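December, workshop book, started 7.20 in the morning with the kettle on

Right, notes on the lane walk while I still remember what was said, as Babatunde has the pencil plan in his van and I've only got the back of my hand to go on (three lines of biro, one of them washed off).

For anyone picking this book up cold: we're looking at running the new supply to the Flendileck store along the lane, and before anybody orders so much as a clip we need to agree what's growing there, what's in the ground, and how we get a trailer round the bend without ending up in the hedge. Marwan M. has the drawings. Munther has the trailer. I have the strimmer and, it seems, the job of writing it all down.

We started at the Tarawneh gate end at half past nine and worked our way up. The first stretch is dull and I'm glad of it. Good hard edge, firm verge, nothing soft when I put the bar in. I got it down to my mark in four places and hit stone in the last one, which Elias says is the old culvert. He was quite sure about it. I'd still like to see it on paper before we dig, so that's a question for Marwan when he's back from Troler.

Then the bend, and this is where most of the talking happened. The lane isn't wide to begin with, and on the left the grass comes right up and leans in, so you lose your sight of anything coming the other way. Munther reckons he can get the long trailer round if someone walks ahead. I reckon he can get it round once and then we'll be mending a wing mirror. We agreed on two trips with the short one. (He wasn't pleased! He had already worked out the loading for one.)

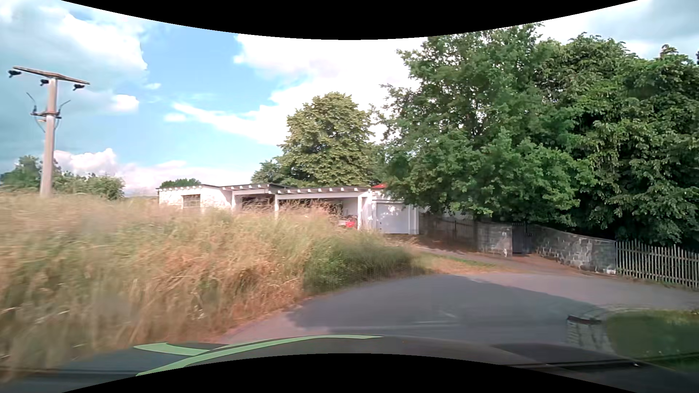 The bend, with the grass bank and pole on the left and the white outbuilding further on.

I keep coming back to that grass. I'd had it down as a quick job, an hour with the strimmer and a rake, but it's a proper bank of the stuff and it's got green coming up through the middle, so it'll want cutting twice if we do it too early. The top is dry as you like and straw-coloured, and then it goes a lovely reddish brown down by the road. Shame to cut it, really. Elias asked if we could leave the back half standing and only take a strip off the road edge, and I think that's the right way to go. A strip two metres deep gives Munther his sight line and leaves the rest for the birds. I'll bring the pegs and string and mark it before anyone starts swinging a blade about, including me.

Now the pole. It has a slight lean on it. Babatunde stood there with one eye shut and his thumb up for ages and said it's been like that as long as he's known the lane. The crossarm slopes down towards the road side too, and there are three insulators hanging under it. Lower down you've got the smaller metal bracket with cables looping below it, and that's the bit I care about, as we'll be going by with a load on. None of us is touching it, obviously. It isn't our pole. But I want the clearance under those loops written down by someone with the right kit, and I want it in this book before the trailer goes up. Babatunde is ringing round to find out who to ask. If he gets nowhere by the end of the week I'll have a go.

Trees on the right are another matter. There's a real mass of them and I'd be happier coming up the left and staying off the roots altogether. Marwan's first drawing had the trench on the tree side, which looked sensible on the kitchen table. I've told him on the phone and he grumbled and then said fine, he'd redraw it. So: trench on the grass side, and bear in mind it'll need to swing out to miss the pole. Please don't use the old sheet. I've put a big cross through our copy but there's another one floating around in the Prullard folder.

Lengths, for the order. I've got 100 metres for the run up to the bend by the wheel, and I'd trust that. Beyond it I was pacing, and Munther was talking to me, so I don't trust it at all. Needs doing again with the wheel. Elias wants 20 metres spare on the drum whatever the answer is and I'm not going to argue with him, after last time.

Depth: 700 mm is what Marwan has on the drawing. Fine for the verge. Where we meet the stone I don't know yet, see above.

A word on the outbuilding. It's low and white and it would be the obvious place to stack things for the day, and Munther had practically moved in by the time we walked back. We haven't asked! Marwan Saliba is the one to speak to. I'll do that this afternoon, and until he says yes everything stays on the trailer.

To bring next time:
measuring wheel (the good one, the other skips)
pegs, string, lump hammer
long bar
rake and two big sheets for the cuttings
the new drawing, if it exists
flask, mine, full

Babatunde to drop the pencil plan in here when he's passing. I'll stick it on the facing page.

Later, ten past four: spoke to Saliba, he's happy for us to stack by the wall as long as we leave the road clear. Wheel is on charge in the back, don't borrow it.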